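ブロールデン寮の洗濯室における待ち時間と洗濯物の放置について

地域生活演習 後期課題 グループ報告書
提出日 2024年11月29日
班員 ラクラン・マフイカ、アーチー・カーネギー、ナンディニ・スヴァルナ、ディーピカ・スブラマニアム
指導 ヘマ・パイ先生

概要

本報告は、ブロールデン寮の共用洗濯室で起きている待ち時間の問題を調べたものである。寮生へのアンケート、洗濯室での観察、寮生への聞き取りを行い、そのあと利用表示ボードを試験的に設置した。待ち時間の主な原因は洗濯機の台数そのものより、洗い終わった洗濯物が機械の中に残されていることにあった。ボードの設置後に放置は減ったが、記入されない場合も多く、効果をはっきり言い切れる段階にはない。 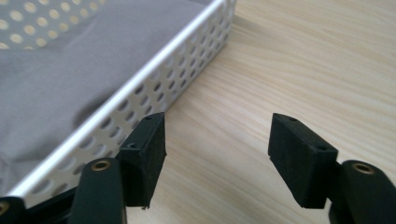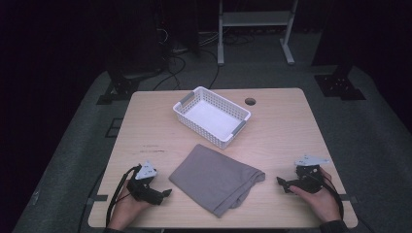 図1、図2 明るい色の木の天板と白い容器

1. 調査のきっかけ

ブロールデン寮はデルナー駅から坂を上がったところにあり、本館と別館に分かれている。洗濯室は本館の一階にだけあり、別館の寮生も渡り廊下を通って本館まで洗濯に来る。洗濯機は三台、乾燥機は二台で、どちらも硬貨を入れて使う。

班員四人のうちスヴァルナとカーネギーがこの寮に住んでいる。二人とも、夜に洗濯物を持って下りていって、三台とも使われているか、止まっているのに中身が入っているかで、部屋に戻ったことが何度もあるという。寮の連絡会でも洗濯室の話は毎回のように出ている。ただし、そこで出る意見は「洗濯機を増やしてほしい」「他人の洗濯物を勝手に出さないでほしい」といった個々の要望で、どの時間帯にどの程度混んでいるのかを調べた人はいなかった。

演習の課題は「身近な共用の場所について調べ、改善の案を一つ試すこと」であった。はじめは駐輪場、図書室、洗濯室の三つが候補に出た。駐輪場は大学の管理課が工事を予定していて条件が途中で変わること、図書室は試験前に利用者が急に増えて比較しにくいことから、洗濯室に決めた。

2. 調べたいこと

班で話し合い、次の点を調べることにした。

(1) 寮生は一日のどの時間帯に洗濯をしているか。
(2) 洗濯室に行って使えなかったとき、その理由は何か。
(3) 洗い終わった洗濯物は、どのくらいの時間機械の中に残されているか。
(4) 簡単な表示によって、(3)の時間を短くできるか。

調査を始める前に、班の中では「夜に集中しているから台数が足りない」という予想が多かった。スブラマニアムだけは、台数が足りないなら乾燥機のほうが先に詰まるはずだと言っていた。乾燥機は洗濯機より一台少ないうえに、一回の運転時間が長いためである。この予想がどこまで当たっていたかは5章で述べる。

3. 方法

3.1 アンケート

寮生20人にアンケート用紙を配り、18人から回答を得た。本館と別館の両方に配った。質問は、洗濯をする時間帯、一週間の洗濯の回数、使えずに戻った経験の有無とその理由、乾燥機を使うか部屋に干すか、困っていることの自由記述である。名前は書かず、本館か別館かだけを書いてもらった。

用紙は日本語と英語の二種類を作った。最初に作った英語版では「放置」にあたる語が強すぎて、責められているように読めるとマフイカから指摘があったので、「運転終了後に中に残っている洗濯物」という言い方に直した。日本語版もこれに合わせて書き換えた。

3.2 観察

夕食後から消灯前までの時間に、二人ずつ交代で洗濯室の前の廊下に座り、機械ごとに運転の始まりと終わり、洗濯物が取り出された時刻を記録した。観察は平日に四回行った。洗濯室の中に入って記録すると利用者が気にするだろうと考え、ガラス戸ごしに表示ランプを見る方法にした。

洗濯物が誰のものかは記録していない。色や種類も書かないことにした。観察をしていることは事前に掲示板で知らせ、寮監の許可も得た。

3.3 聞き取り

アンケートの自由記述で「話をしてもよい」に印をつけた人のうち、都合の合った五人に話を聞いた。一人につき短い時間で、食堂の隅で行った。録音はせず、聞き手と書き手に分かれてメモを取った。

3.4 利用表示ボード

観察が終わったあと、洗濯室の壁に小さなホワイトボードを掛けた。機械の番号ごとに欄を作り、「終わる時刻」と「部屋番号または連絡先(書きたい人だけ)」を書けるようにした。ペンはひもで結んだ。設置から一週間は何もせずに置き、次の週に同じ方法で四回観察した。

4. 結果

4.1 洗濯をする時間帯

アンケートに答えた18人のうち、主に夜に洗濯をすると答えたのは11人、朝は五人、決まっていないが二人であった。夜を選んだ人の理由としては、昼間は授業とアルバイトで部屋にいないこと、運動のあとの服をその日のうちに洗いたいことが挙げられた。

朝と答えた五人のうち四人は別館の寮生である。聞き取りをした別館の一人は、夜に重いかごを持って渡り廊下を往復し、空いていなかったときに腹が立つので、早起きして洗うようになったと話した。この人は、入寮した最初の学期は夜に洗っていたそうである。

一週間の洗濯の回数は、一回か二回という答えがほとんどであった。毎日洗うと答えた人も一人いたが、少量を手洗いすることも含めて答えた可能性がある。質問の文に「洗濯機を使って」と入れておくべきだった。

4.2 使えずに戻った経験

使えずに部屋に戻ったことがあると答えた人は17人で、ないと答えたのは一人だけである。この一人は朝に洗濯をしている本館の寮生であった。

理由は複数回答で聞いた。もっとも多かったのは「止まっている機械に洗濯物が残っていた」で、「すべて運転中だった」がそれに続いた。「故障の札が貼ってあった」「硬貨の投入口が詰まっていた」という答えも少しあった。投入口の詰まりについては、寮監に確認したところ、業者のジルネント社が学期に一度点検に来るが、その間に起きたものは寮監が自分で直しているとのことだった。

止まっている機械に他人の洗濯物が残っていたときにどうするかという質問では、答えが割れた。待つ人、部屋に戻って出直す人、取り出して上の棚に置く人がいる。取り出すと答えた人も、自由記述では「本当は触りたくない」と書いていた。逆に、取り出されたことのある人の中には、置き場所さえきれいなら構わないという意見もあった。

4.3 観察の結果(ボード設置前)

四回の観察で、洗濯が終わってもすぐに取り出されなかった場合が11件あった。ここでは、運転終了から五分を過ぎても洗濯物が残っていたものを一件と数えている。五分としたのは、階段や渡り廊下を歩いてくる時間を考えたからである。

取り出されるまでの時間を短い順に並べたとき、真ん中にあたるものは17分であった。もっとも長いものは消灯まで残っており、私たちの観察が終わる時点でもそのままだったので、正確な長さはわからない。平均ではなく真ん中の値を使ったのはこのためである。

混み方は観察した日によってかなり違った。雨の日は利用者が多く、三台がほとんど休みなく動いていた。しかし雨の日でも、三台すべてが同時に運転していた時間はそれほど長くない。一台か二台は、止まったまま中身が入っているという状態がくり返し見られた。その間に洗濯かごを持って来て、戸口から中をのぞいて戻っていく人がいた。

乾燥機については、予想していたほど詰まっていなかった。アンケートでも、乾燥機をいつも使うと答えた人は少なく、多くの人は部屋や廊下の端にある干し場に干している。料金が高いことと、服が縮むことが理由として書かれていた。

4.4 聞き取りの結果

聞き取りをした五人のうち三人は、自分も洗濯物を残したことがあると話した。理由は、終わる時刻を勘違いしていた、部屋で課題をしていて忘れた、取りに行ったら乾燥機が使われていたのでそのまま洗濯機に置いておいた、というものである。最後の理由は班の誰も考えていなかった。取り出しても置く場所がないので、次の機械が空くまで洗濯機の中を置き場所として使っていることになる。

終わる時刻の勘違いについては、機械の表示にも原因がある。三台のうち一台は型が古く、残り時間が出ない。この機械は水の量によって運転時間が変わり、慣れた人でも予想がはずれるそうである。観察の記録を見直すと、11件のうち五件がこの古い機械で起きていた。三台に均等に起きるとすればもう少し少ないはずだが、件数が少ないので、はっきりしたことは言えない。

他人の洗濯物に触ることについては、文化や習慣の違いもあるのではないかと予想して質問した。しかし五人の答えからは、出身地による違いは読み取れなかった。下着が入っていると触りにくい、同じ階の友人のものなら気にしない、というように、相手と中身による違いのほうが大きかった。

4.5 観察の結果(ボード設置後)

ボードを設置したあとの四回の観察では、五分を過ぎて残されていた場合は六件であった。設置前の11件から減っている。消灯まで残されたものはなかった。

一方、ボードへの記入は、観察した利用のうち半分に届かなかった。書く人はたいてい時刻だけを書き、部屋番号や連絡先を書いた人はわずかであった。書いたあとに消さない人も多く、前の日の時刻がそのまま残っていて、新しく来た人がそれを見て迷っている様子も見られた。ペンは二回なくなり、二回目からはひもを短くした。

観察中に、ボードの時刻を見て一度部屋に戻り、その時刻に合わせてもう一度下りてきた人がいた。あとで声をかけて聞いたところ、時刻が書いてあれば待つのは苦にならないと話してくれた。

5. 考察

5.1 台数は足りているか

はじめの予想は「夜に集中しているから台数が足りない」というものだった。夜に集中していることはアンケートで確かめられた。しかし観察では、三台すべてが運転している時間より、どれかが止まったまま使えない時間のほうが目についた。少なくとも私たちが見た範囲では、台数を増やす前に、止まっている時間を短くする余地がある。

ただし、観察したのは平日の夜だけである。休日の昼は見ていない。自由記述には、休日の昼がいちばんひどいという意見が二つあった。休日については、台数が本当に足りていない可能性も残っている。

5.2 乾燥機と置き場所

スブラマニアムの予想では、乾燥機が先に詰まるはずであった。観察の範囲ではそうならなかったが、聞き取りで出た「乾燥機が空くまで洗濯機に置いておく」という例は、この予想と関係がある。乾燥機そのものの前に列ができるかわりに、洗濯機の中で待っている洗濯物があるということである。観察の記録では、取り出した人がそのあと乾燥機に入れたかどうかを書いていなかったので、どのくらいの割合かはわからない。記録用紙にもう一列あれば調べられたことで、準備の段階で気づかなかったのは反省点である。

洗濯室には取り出した洗濯物を置く決まった場所がない。いまは洗濯機の上の棚か、窓の下の腰掛けに置かれている。腰掛けは座る人もいるので、そこに濡れた服が置かれることへの不満も書かれていた。置き場所を一つ決めて、そこに置いてよいと寮として認めれば、取り出す側も取り出される側も気持ちの負担が軽くなると考えられる。

5.3 ボードの効果

件数は11件から六件に減った。しかし、これをすべてボードの効果と考えるのは難しい。理由の一つは天気である。設置前の四回のうち二回は雨だったが、設置後は一回だけだった。もう一つは、調査をしていること自体が寮生に知られていたことである。掲示板で観察を知らせ、アンケートも配ったので、洗濯室のことを気にする人が増えていた可能性がある。カーネギーは同じ階の寮生から「今日は見張りの日か」と聞かれたことがある。

それでも、時刻を見て出直した人がいたことから、表示に意味がないわけではないと考える。書いてもらえない点については、書く手間を小さくすることが必要である。班では、文字盤の針を動かすだけの紙の時計を機械ごとに貼る案が出た。これなら消し忘れても、機械のランプと合わせて見れば古い表示だとわかる。試作はしたが、設置の許可を取る時間がなかった。

5.4 寮の規則との関係

寮の規則には「洗濯が終わったらすみやかに取り出すこと」と書かれているが、残っていた場合に次の人がどうしてよいかは書かれていない。聞き取りをした五人は全員、この規則があることを知っていた。知っていても、次の人がどうすればよいかで困っている。規則を厳しくするより、何分待ったら取り出してよいかを決めるほうが役に立つという意見が、五人のうち四人から出た。

近くのラマサミ寮では、終了から十分待てば取り出してよいという決まりがあると聞き、マフイカが見学に行った。そこでは機械の横に張り紙があり、取り出した洗濯物を置く棚も用意されていた。寮生の一人に聞いた話では、決まりができた年は苦情もあったが、いまはほとんどないという。ただしラマサミ寮は建物が一つで、どの部屋からも洗濯室が近い。渡り廊下を通ってくる別館の寮生がいるブロールデン寮で、同じ十分がよいかどうかは検討が必要である。

6. 提案

調査の結果から、寮の連絡会に次のことを提案する。

一つ目は、取り出した洗濯物の置き場所を決めることである。窓の下の腰掛けとは別の場所がよい。乾燥機の横の壁ぎわに空きがあり、寮監に見てもらったところ、通路の幅には問題がないとのことだった。

二つ目は、取り出してよくなるまでの時間を決めて張り出すことである。時間の長さは連絡会で話し合ってほしい。別館からの往復を考えると、十分より少し長いほうがよいというのが班の意見である。張り紙は日本語と英語の両方で書く。

三つ目は、残り時間の出ない古い洗濯機について、水の量ごとの運転時間の目安を機械に貼ることである。これは私たちが測れば作れるので、連絡会の了承があれば一月に作業する。

洗濯機の増設については、休日の昼の調査をしてから判断するのがよいと考え、今回の提案には入れなかった。

7. 役割分担と反省

アンケートの作成と配布はスヴァルナとスブラマニアム、集計はスブラマニアムが担当した。観察は四人で交代した。聞き取りはマフイカが聞き手、カーネギーが書き手である。ボードの製作と管理はカーネギーとスヴァルナが行った。報告書は章ごとに分けて書き、全員で読み合わせた。

反省としては、まず観察の時間帯が平日の夜に偏ったことがある。班員の予定が休日に合わず、後回しにしているうちに期限が来てしまった。次に、最初の観察では二人の時計がずれていて、一部の記録を使えなかった。二回目からは、始める前に時刻を合わせた。使えなかった分は件数に入れず、別の日に観察をやり直している。

中間発表では、パイ先生から、放置という言葉を使うと残した人だけの問題に見えるという指摘を受けた。聞き取りで乾燥機待ちの例が出たあとだったので、この指摘は班の中でもよく話し合った。題名も変えるか迷ったが、連絡会で普段使われている言葉なので残すことにした。

謝辞

アンケートと聞き取りに協力してくれたブロールデン寮の寮生の皆さん、観察とボードの設置を許可してくださった寮監、見学を受け入れてくださったラマサミ寮の皆さんにお礼を申し上げます。

付録 アンケートの質問項目

問一 あなたの部屋は本館ですか、別館ですか。
問二 洗濯は主にいつしますか(朝、昼、夜、決まっていない)。
問三 一週間に何回洗濯をしますか。
問四 洗濯室に行って、洗濯機が使えずに戻ったことがありますか。
問五 問四で「ある」と答えた方は、その理由を選んでください(いくつでも)。
問六 運転終了後に中に残っている洗濯物があったとき、どうしますか。
問七 洗ったあとは乾燥機を使いますか、干しますか。その理由も書いてください。
問八 洗濯室について困っていることを自由に書いてください。
問九 あとで短い時間、話を聞かせてもらえますか。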